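Workshop tips: recording tabletop demonstrations

Notes from the Keltis bench, last revised November 2018. They apply to teleoperated pick-and-place with two five-fingered hands, but most will carry over to simpler grippers.

Wipe the table before each block of takes. Dish soap and a damp cloth will do on a white top. Skip anything that leaves a shine, as glare moves with the camera and the model may learn it.

Park the idle hand in the same pose every time, palm inward, clear of the plate. If it drifts between takes, you'll spend an afternoon sorting files by arm position.
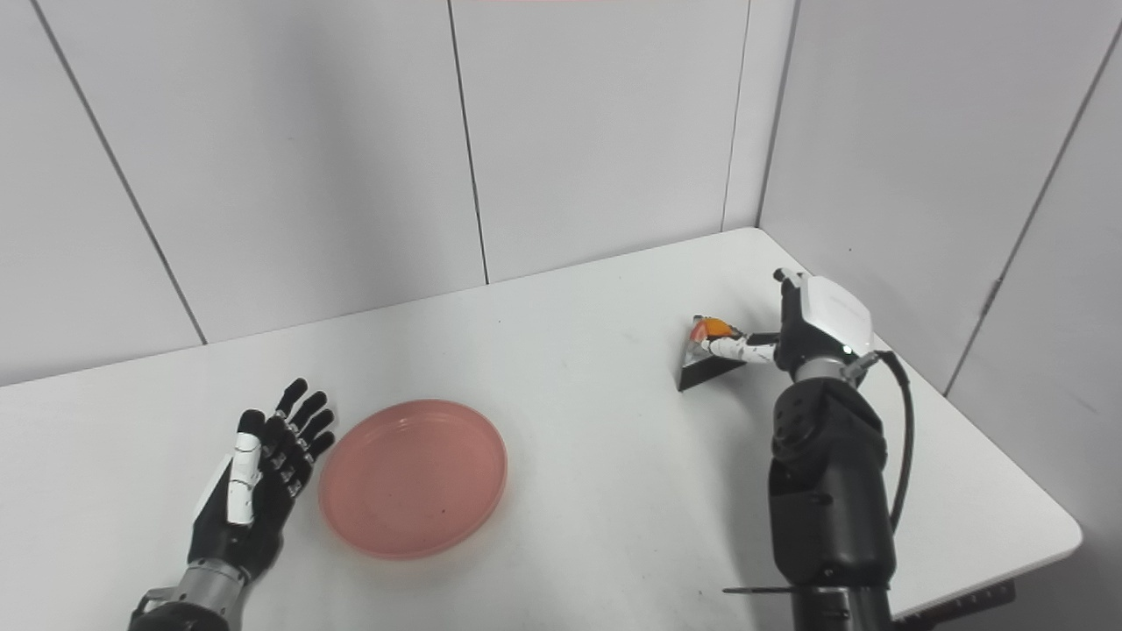
Plastic dishes are better than ceramic for early sessions. They survive a drop, and they come in solid colours that separate well from a pale background. Shift the dish by a hand's width every 5 takes. Small, awkward objects should go in early as well — wedges especially, because the fingers have to commit to one face.

Record in blocks of 50, then stop and let the finger joints rest. Villads Frandsen keeps a paper log beside the Narkell console with block number, operator and object. It has settled more arguments than the metadata has.

Keep failed grasps, but label them at the time. Of 2,866 takes in the October set, the unlabelled ones took longer to review than all the rest.

Check cable slack at the wrist with the arm at full reach. Leave a loose curve and tie it lower down.

Back up to the Toft drive before shutting down the arms.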